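Category: Robotics / Learning from Demonstration
Print this article | E-mail this article

4.2 Collecting two-arm demonstrations by remote control

The bag-packing task was chosen because the target changes shape under contact. A rigid bin can be described by a fixed pose and a fixed opening, and a policy trained on it may never need to look at the rim again after the first approach. A canvas bag has neither property. The operator must judge the opening anew before each insertion, and that judgment is what the demonstrations are meant to record.

All demonstrations were given by teleoperation at the Prarnville site. The operator moved a pair of hand-held leader arms, and the two follower arms copied the joint angles. Gripper opening was mapped to a trigger. No force was fed back to the operator, who relied on direct sight of the cell. We logged joint positions, gripper commands, and the images from the wrist cameras and the fixed camera. The instruction for every episode was the same: put the utility knives in the bag. The choice of arm, the order of the knives, and the number carried at once were left open.

Figure 4. Bag-packing task with two rail-mounted arms. The right gripper holds four utility knives; a pink one stands in the mouth of the tote.
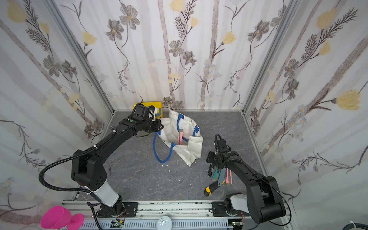
Why not script the insertion and demonstrate only the grasp? A script needs a target point, and in our trials the best point depended on how the canvas had folded, so a scripted insertion failed on the cases that a demonstration handles easily.

Episodes were screened in two passes. The first pass was automatic and removed any episode with a dropped camera stream or a joint limit fault. The second was manual and removed episodes in which the operator reached into the cell. Of 1630 recorded episodes, 1376 were kept. Failed grasps followed by a successful retry were kept on purpose, as they show the policy how to recover. Pauses longer than 2 seconds were trimmed from the start and end of an episode but left in place elsewhere.

We label each episode by carrying style. In the single style, one knife is moved per trip. In the bundle style, the gripper closes on several knives and carries them together. Bundles reduce the number of trips but raise the demands on the release, because the handles do not leave the fingers at the same moment. The labels are used only for analysis and are not given to the policy. A subset of 500 episodes, balanced across the two styles, was set aside for the comparison in Section 5. The same workcell with both grippers empty of knives is shown below, with two pink utility knives upright in the bag and a teal one on the floor to its right.
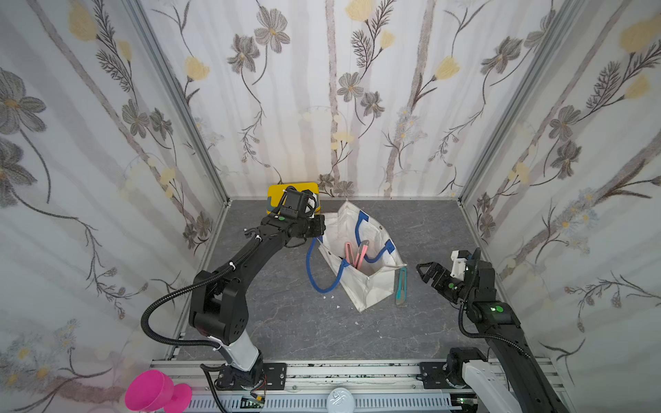 Dagmar Hudec objected, on reading a draft of this section, that leaving the carrying style to the operator mixes two tasks under one instruction, and that a policy averaging over them could close its fingers at a width suited to neither. We share the concern in part. The policy predicts short chunks of action from a sampled latent variable, which should allow it to commit to one style, but we did not test this apart from the other design choices.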